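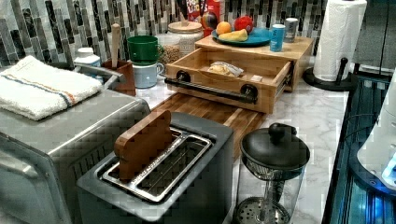 What is in Rukach?
Hourly rain gauge readings from 14 sites near Indudwood, one CSV file per site.

Columns
site, hour, rain_mm, flag. Blank rain_mm means the gauge was down — don't read it as zero.
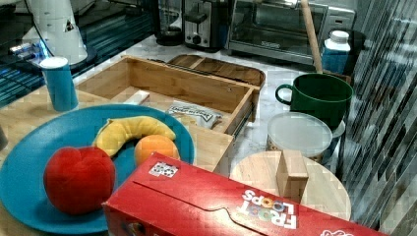
Loading
Unzip the archive and point Shim at the top folder. Shim 2 skips the header row, so older scripts need a small fix. Hours are local time and

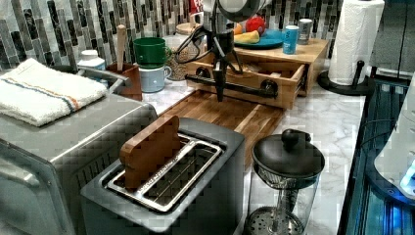 don't shift in summer. Readings over 200 mm carry flag 3 and were left in.

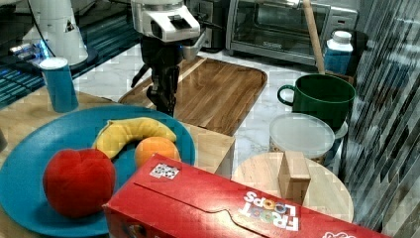

Contact
Pieter Tshabalala keeps the files. Send corrections with the site code and hour. The next update is due in June.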